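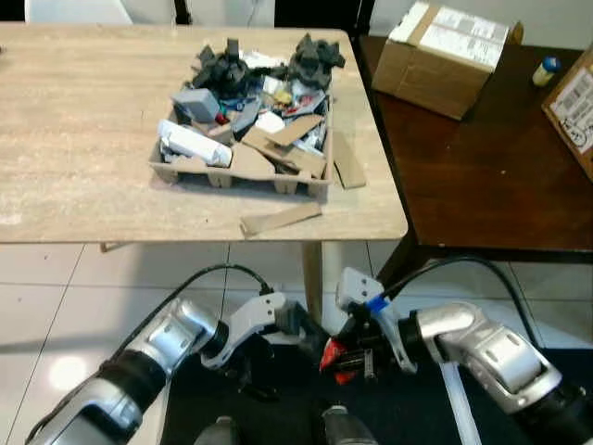
The two-arm station at Discombe, with a tray of mixed packaging and household items.

Sorting a Mixed Tray: Progress Report from the Discombe Laboratory

February 27, 2021

Members have asked whether the machines now being developed for the home and the shop floor are ready to take over the work that most people would gladly hand to them. The Skundumen project, carried out by the Discombe laboratory with support from Strebel, was set up to answer a small part of that question. Its subject is the mixed tray: the pile of cardboard, wrappers, small boxes and odd parts that gathers wherever goods are unpacked.

The task is easily stated. Two arms work above a tray of objects that have not been arranged in any way. Each item is to be picked up, judged to be either waste or something worth keeping, and put down in the proper place. A person new to the job needs a minute of instruction. The arms have required a good deal more, and their results remain uneven.

Between October and the close of the present trial period, the laboratory recorded 1,002 attempts to lift a single item from a full tray. Rigid objects with flat sides gave the best results. Small boxes were lifted on the first attempt in most cases, and stiff strips of cardboard were handled well when they lay clear of their neighbors. When strips were piled across one another, the arms often took hold of two together, or drew out the lower one and upset everything that rested on it.

Cyrill Ortner, who directs the trials, reports that soft and see-through materials account for the greater part of the failures. Plastic sheeting changes shape when it is touched. Clear cups and trays are poorly judged by the cameras, which tend to register whatever lies behind them. Straps and bands present a further problem: the end that is grasped may be plainly in view while the other end is caught under several other things.
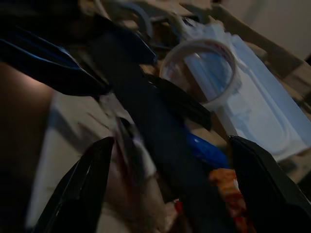 Close view from the gripper: a clear cup, a white molded tray and a black band among other items.

Speed is the second matter on which members will wish to be informed. A full tray is at present cleared in 30 minutes when the work goes well. Laboratory staff given the same tray finished in less than two. Mr. Ortner does not regard the difference as discouraging at this stage, and he notes that the time per item has fallen in each of the last four months. The project's own target is 20 minutes per tray, to be held over 200 trays in succession with no person stepping in. The longest such run to date stands at nine trays.

Brynhildur Lauritsen, who represents Strebel on the project, has asked that the figures be read with care. In her written comments she observes that a packing room has little use for a machine that must be watched by the employee it was meant to free. "We would accept slow work if it were dependable," she writes. "An arm that takes all night to clear the trays is welcome in our building. An arm that stops at the third tray and waits until morning is a cost."

The same reasoning applies in the home, where the range of objects is wider and no trained operator is on hand. The laboratory's position is that general tidying by machine should not be expected in ordinary households in the near term. Narrow duties, such as flattening and stacking cardboard of known sizes, may be offered to shops considerably earlier.

The next set of trials will be held at Zodstead, where the trays will be filled by staff of the receiving department during their normal work. New fingertips with a softer surface will be compared with the present ones, and thin film and wrappers will be scored separately from other waste. Members who wish to attend a working session at Zodstead may apply in writing to the project office. Places are limited to eight per session, and visitors are asked to wear closed shoes.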